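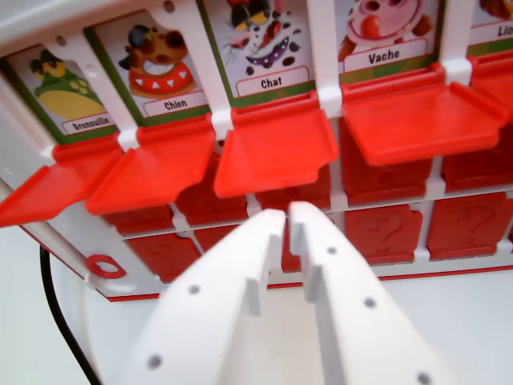

Do Picture-and-Word Games Teach Children a Second Language?

Most boxes of language games sold for preschoolers make the same promise, which is that a child will pick up words in a new language while playing. I started this project doubting it, and I still doubt most of it. The usual game pairs a drawing with its name. On a French one, a cartoon frog sits over the word "Grenouille" and a spiky-collared dog over "Chien", and the child is supposed to join the two. A four-year-old who can't read yet has no way to do that alone. The printed word is there for the adult, and an English-speaking adult may well say "Chat" with the wrong sound at the start and a hard t at the end.

What I set out to do

My question was narrow. If a family owns one of these games and uses it the way families really do, does the child know more words a month later? The boxes talk about "exposure" and "a love of language," and neither of those can be checked. Words can be.

I used three games that the Pikcombe public library lends out. I'll call them by the names on the lending list: Gosar, Carré and Skelimero. The first is a matching game, the second is a set of flash cards, and the third has a sound button for each word. Eight families agreed to borrow one each for the whole of February and keep a short log. I gave each child a spoken quiz before and after. I said a word in French and the child pointed to one of four drawings.

What happened

The logs were the most useful part, and they were not kind to the games. Every family played a lot in the first week. By the third week two of the logs were blank, and one parent had written only "box under couch." The total play time across all the families was 880 minutes, and 367 of those minutes came from a single household where a grandmother speaks French.

That child did learn words. She pointed to nearly everything on the second quiz and said some of the words back to me with a better accent than mine. I don't think the game can take the credit. Her grandmother used the cards as an excuse to talk, and she would have talked anyway.

The other children improved a little. Part of that could be luck, as a child who points at random will be right one time in four. Part could be that they had seen my quiz before and were less shy. The families with the sound-button game did no better than the rest, which surprised me. According to their logs, the children liked pressing the buttons very fast to make the voice stutter.

Problems with the project

There are plenty. The group was tiny. I had no families who went without a game, so I can't say what a month of nothing would have done. The log times came from parents, and people round up when they think they're being graded. My own French is three years of school French, so the quiz voice was not a native one. I also used the same drawings both times, when I should have switched to new ones to see if a child knew the word for a frog in general or only for that frog.

What about the claims on the box?

One of the games says a child can "build toward 4,000 words." The set has nowhere near that many. I looked for a source on the box and in the leaflet and found none. I wrote to the address on the back and have had no reply as of 2019-03-24.

I would still tell a family to borrow one of these - borrow, not buy. The children had fun and no harm was done. But the only child in my group who really gained from it had a French speaker sitting across the table, and the quiz can't separate her from the cards. If I did this again I would give half the families a game and the other half a plain picture book with a recording of someone reading it, then quiz both groups with drawings they had never seen.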